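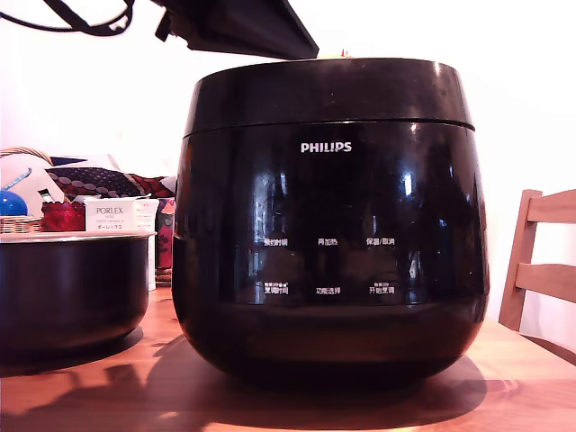

*桌上的电饭煲，内胆在它左手边。*

2021年9月12日，星期日

搬到Somside之后，我一直跟人说厨房收拾好了。这话的依据是纸箱都进了储藏间，而储藏间的门是可以关上的。

今天终于轮到电饭煲。它在灶台右边那个角落里待了一个夏天，身后是墙，头上是吊柜，左边是一瓶我不敢扔也不敢闻的鱼露。每次煮饭要先把它往外拖，煮完再推回去，拖和推之间，台面上留下一道弧形的米汤印子，像树的年轮，可以用来推算我多久没擦桌子。

所以上午把它整个请到了木桌上。到了桌上才发现它真大。在角落里它顶多算一件家电，放到桌子正中间就成了一位来吃饭的亲戚，肚子圆鼓鼓的，黑得发亮，坐下就不打算走。我绕着它走了一圈，从它肚子上看见了窗户，也看见了一个变了形的我，头很小，腰很宽。这大概是我家最不留情面的一面镜子。

黑色亮面的东西我以前是不买的。旧的那只是Gestach，米白色，塑料壳，盖子上有一朵磨得只剩半边的花，跟了我很多年，脏了看不出来，干净了也看不出来，我们彼此都没什么要求。后来它的盖子扣不上了，我用一本菜谱压着煮了两个月的饭，那是那本菜谱在我家派上用场最多的一段时间。四月的时候它彻底罢工，我才换了现在这只。站在店里看，亮面黑是很气派的。店里有人擦，这一点我当时没有考虑进去。

擦它的办法我试了几种。厨房纸会留纸毛，旧T恤会留水痕，最后发现擦眼镜的布最好用，就是太小，擦完一圈要换好几次手，擦的时候还总觉得自己在给一头小型动物做护理。用湿布先走一遍，赶紧用眼镜布跟上，顺着一个方向，别打圈。打圈的话，下午太阳一斜，满肚子都是漩涡。盖子和锅身之间那条缝要另外对付，我用的是棉签，掏出来的东西就不在这里写了，有读者可能正在吃饭。

内胆拿出来单独放在一边。深色的不粘内胆，上沿一圈偏银色，我对它比对自己的碗都客气：不用钢丝球，不用金属勺，不在里面淘米。最后这条我坚持了大概一个星期。淘米要另拿一个盆，另拿一个盆就要另洗一个盆，世界上许多好习惯都是这样死在水池里的。现在我还是在内胆里淘，淘的时候手轻一点，算是心意。

接下来说说面板。面板上一共两排字，我每天看，今天擦到跟前才头一次认真读完。

**预约时间。** 买来第一周用过。头天晚上信心十足地设好，想象自己第二天在米饭香里醒来，结果第二天醒来的时候饭已经在里面等了很久，我又在床上躺到快中午。预约这件事，电饭煲那头从来没出过问题，出问题的是跟它约的那个人。

**再加热。** 没按过。剩饭在我家的出路一向是炒，炒完再说它是特意剩的。

**保温/取消。** 这两件事居然共用一个键，我觉得很有人生意味，但想了半天也没想出到底是什么意味，就接着擦了。

**烹饪时间。** 上方还有一行很小的字，我摘了眼镜凑近看，戴上眼镜离远看，都没看清，于是把它当作花纹。

**功能选择。** 我选过的功能是煮饭。有一次按多了，慌慌张张退回来，还是煮饭。

**开始烹饪。** 真正在上班的就是它。其他几位我不好说是闲着，只能说一直在岗。

既然锅都搬出来了，顺手把米也整理了。米原先是连袋子塞在水池下面的，袋口用一个晾衣夹夹着，夹子早没了劲儿，每次拉开柜门都会掉几粒出来，踩上去的脚感我现在已经很熟。上个月在Grilten买了一个带盖的米桶，打折，便宜了30块，我高兴得连尺寸都没量。回家一试，高出柜门一截，盖子盖上柜门就关不上，柜门关上盖子就盖不上。于是它在阳台上当了三个星期的凳子，坐着还行。

今天的解决办法是把水池下面那层隔板拆了。拆隔板花了20分钟，找螺丝刀花了一上午剩下的所有时间。螺丝刀最后在装围巾的箱子里，搬家时的我显然有一套自己的分类法，可惜没留下说明。隔板拆掉以后米桶刚好塞进去，原来放在隔板上的洗洁精、备用海绵、三卷不知道为什么要囤的保鲜膜，就都没了去处，暂时站在地上。整理厨房就是这么回事，你把一样东西放好，它会把别的东西挤出来，挤到最后一样，那样东西叫“先放阳台”。

旧袋子里的米倒出来称了一下，742克。我也不知道称它干什么，可能是秤放在手边，而人手里有秤的时候就会想称点什么。接着又称了鱼露的瓶子、一个洋葱和我的手机，没有记。旧米单独装了一个玻璃罐，贴了张纸条“先吃这个”。根据我对自己的了解，过年的时候这张纸条还在。

量米杯也找到了。这杯子失踪以后，我一直用一个马克杯代替，水是用手指量的，指尖碰到米面，水没过第一个关节。我从小看家里人这么量，长大以后又看到不少人很认真地争论，手指有长有短，怎么可能都准。我没有立场。我只知道用手指量的时候，饭有时软有时硬，我说那是手艺；现在有了杯子，饭要是还有时软有时硬，就不太好解释了。杯子在哪儿找到的？在烤箱里。烤箱我搬来以后还没开过，幸好。

下面的问题是电饭煲放回哪儿。

候选地点有三个。一是原来那个角落，优点是插座近，缺点前面说过了，而且蒸汽往上走，吊柜底下那块板已经有点起皮，摸着像晒伤后的鼻子。二是冰箱旁边的矮柜，高度合适，可那上面现在是水壶和面包机，面包机我一年用不了几次，搬走它等于承认当初不该买，今天精神状态不支持。三就是不搬了，留在桌上。

留在桌上其实很舒服。头顶没有柜子，蒸汽爱往哪儿走往哪儿走，盛饭不用起身，转个身内胆就能端去水池。坏处也明显，桌子本来是吃饭用的，现在吃饭的位子让给了煮饭的。我坐下来试了试，碗放在它前面，筷子放在它旁边，抬头正对着肚子上那一排白色大写字母，感觉像在接受面试。往左挪一点，面试变成了旁听，可以接受。

插线板要拉过来，线从椅子后面绕，免得半夜起来喝水的时候把自己绊倒。这条线我固定了两次，第一次用的透明胶，还没吃上午饭就掉了，第二次用的是扎头发的皮筋，目前看着很牢。不好看，不过从厨房门口望过去是看不见的，我家的装修标准一向以厨房门口为准。

木桌面上我垫了一块隔热垫，垫子是以前在Lò吃饭时买的。那是旧家楼下一家做越南菜的小馆子，收银台旁边摆着些草编的东西卖，我每次排队结账都会多看两眼，搬走前最后一次去才买下来，算是给自己的饯行。他们家的碎米饭我到现在还想，饭粒短短碎碎的，浇上葱油，煎蛋盖在上面，筷子夹不住，要用勺子。我在家试着做过一次，用的是普通长米，煮好后自己拿铲子捣碎。味道怎么说呢，就是被人捣过的饭。改天去Somside南边那条街上看看有没有正经的碎米卖，听说那边有家杂货铺什么都有，就是什么都找不着，跟我家差不多。

写到这里天快黑了，饭还没煮。晚饭打算煮一点旧米，按纸条上的指示办事，菜是中午剩的番茄炒蛋，外加一根黄瓜，拍一拍，放蒜。地上那排洗洁精和保鲜膜还站着，我跨过去淘米的时候踢倒了一瓶，好在盖子是拧紧的。

储藏间里还有七个箱子，下个周末再说。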